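Notes for Unit 6: Teaching by Showing
Robot Manipulation, spring section
Notes by Lempi Vainio. Lab sessions run by Lauri Kuusisto.

Read these before you come to lab. Last year's section read them after, and the recordings show it.

6.1 Why we bother

You already know how to get a robot to do something by writing it down. Unit 4 was six problem sets of exactly that. You picked frames, you planned a path, you closed the gripper, and if the part was where you said it was, you felt like an engineer. If the part was two finger widths to the left, the arm closed on air with great confidence and carried the air to the bin.

Learning from demonstration starts at the other end. A person does the task, we record what the person did and what could be seen while doing it, and we fit a policy to the recordings. The policy takes in observations and puts out actions. The appeal is plain enough: people are good at tasks and bad at explaining them. Try writing down how you find the slots in an outlet when your hand covers them. Most of what you write will be untrue.

The cost is that the policy learns what you did, including the parts you'd prefer to keep private. If you hover before every grasp, it will hover. If you always approach from the right since that is where you stand, so will it, and it doesn't have legs to excuse it.

6.2 Three ways of showing

Kinesthetic teaching. You take hold of the arm and move it through the task while it records its own joints. Nothing needs translating, as the robot was there for all of it. The drawback is that your arms are in the picture, you are tired after ten minutes, and two-armed work calls for more hands than the registrar allows per student.

Teleoperation. You stay off to one side and drive the arm with a leader arm, a controller or a headset. The robot's cameras see what they'll see later, which is a real advantage. What you lose is feel. Contact tasks done by teleoperation have a recognizable style: approach, stop, think, approach, bump, apologize.

Hand-held grippers. You leave the robot out of it, pick up a pair of grippers with cameras mounted on them, and do the task yourself. The fingers should match the ones on the robot. You get some feel back through the handle, and you can work at any table you like. The price comes later, when we have to work out where each gripper was from the video and the motion data, and then hope that the arm can reach the places your wrist went so cheerfully.

We'll use the third in lab. The first two come back in March, when you have something to compare them with.

6.3 The lab task

Each pair works on a tabletop task with a power strip. It isn't plugged into anything and it will stay that way. I would like that sentence read twice.

A power strip is a good object for this unit. It's light enough to slide when you push on it, long enough to turn when you push on the wrong end, and covered in features that look nearly the same. A policy that confuses one outlet with its neighbor is wrong by a very small distance and completely. 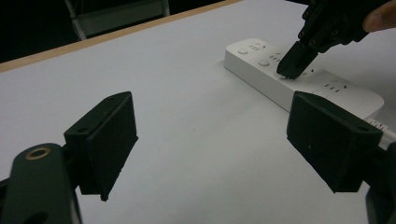 The question of which hand does what deserves more thought than it usually gets. Two hands give you options, and options are where demonstrations drift apart. Suppose in one run you steady the strip with the left and work with the right. In the next you work with the right and let the left float around, waiting for instructions. Each run is fine. Put together, they tell the policy that at this point the left hand should do one thing or the other, and a simple policy trained on squared error will take the average. The average of holding and not holding is a gentle shove.

So agree on a script before you record. Write it on paper, in the order things happen, with both hands in it. "Left waits" is an acceptable line. "Left does whatever" is not, though I have graded several.

6.4 Contact

Free motion is forgiving. Once a fingertip presses on something, small errors in position turn into forces, and the camera can't see a force. It sees its side effects: the object shifts, or the tip stops moving though the hand hasn't.

Some consequences for how you demonstrate:

Slow down before contact, by the same amount each time. The slowing is information.

Don't correct by jabbing. If you miss, back off, line up and come in again. Recoveries are useful data if they look like recoveries. A flurry of pokes looks like a flurry of pokes, and the robot can do it faster than you can.

Keep at least one camera with a view of the contact. The hand doing the work often blocks its own camera with its own fingers. The other gripper may well see it better, and that is reason enough to think about where the idle hand is pointing.

On that last point, people ask why we don't just bolt a camera to the ceiling. We tried it in the first year. It gave us excellent footage of the tops of heads.

6.5 How many, and how different

Each pair records 37 demonstrations. Lauri chose the number and defends it on request. You'll use 20 for the first round of training and hold back 8 for validation. The rest are yours for section 6.6, or for replacing runs you can't bear to look at.

Vary the things that will vary for the robot: where the strip starts, which way it points, the light if you can manage it. Do not vary the strategy. Students tend to get this backward. They put the strip down in the same comfortable spot each time and then, from boredom, invent new ways of handling it.

Change the start pose before you are bored. Move the strip, step back, step in again. Put it near the edge of the table at least a few times. The robot will meet that case on demo day whether or not it's in your data.

6.6 When the policy goes wrong

It will drift. At each step it makes a small error, the small error takes it somewhere you never showed it, and there its guesses get worse. This is the compounding error problem, and it's why a policy with very pretty validation numbers can walk off the table. Validation asks what you would do in the places you went. The robot will be somewhere else.

The standard cure is to gather more data where the policy gets into trouble. Watch it fail, note the state it was in, and demonstrate from there. It's dull work and it helps more than any change of network you're going to propose to me.

A second cure is to predict short runs of actions instead of one action at a time. This smooths over your hesitations. It also commits the robot to its plan for a moment, so pick the length with care. Too short and it dithers. Too long and you have rebuilt Unit 4.

6.7 Lab equipment

The gripper sets are labeled Clirska and Vindard, after the two streets outside the old lab. They are meant to be identical. Vindard closes a little stiffly, so pick one set and stay with it for all of your runs.

Calibrate at the start of every session, including sessions where you only stepped out for coffee. The routine is on the card in the lid. Wipe the lenses. A thumbprint teaches the policy that the world is foggy on the left.

Log sheets go in the Kauppinen folder on the course drive. One line per run: run number, start pose, who held the grippers, and anything odd. "Sneezed" is a legitimate entry. Delete nothing. If a run is bad, mark it bad and leave it there, where it can be of use to the people studying bad runs, meaning you, in 6.6.

6.8 To hand in

Your script, as written before recording and as amended after. If they are the same, I'll have questions.

Your log sheet.

One page on the single demonstration you think did the most harm to your policy, with your reasons. You may not choose one recorded by your partner unless your partner signs the page.

Due February 27, 2021, to Lauri. Late work goes to me, and I mark it on the train.

Reading for next time: the Loritz handout on leader arms, up to the part about gravity compensation. Skip the appendix, the signs are wrong.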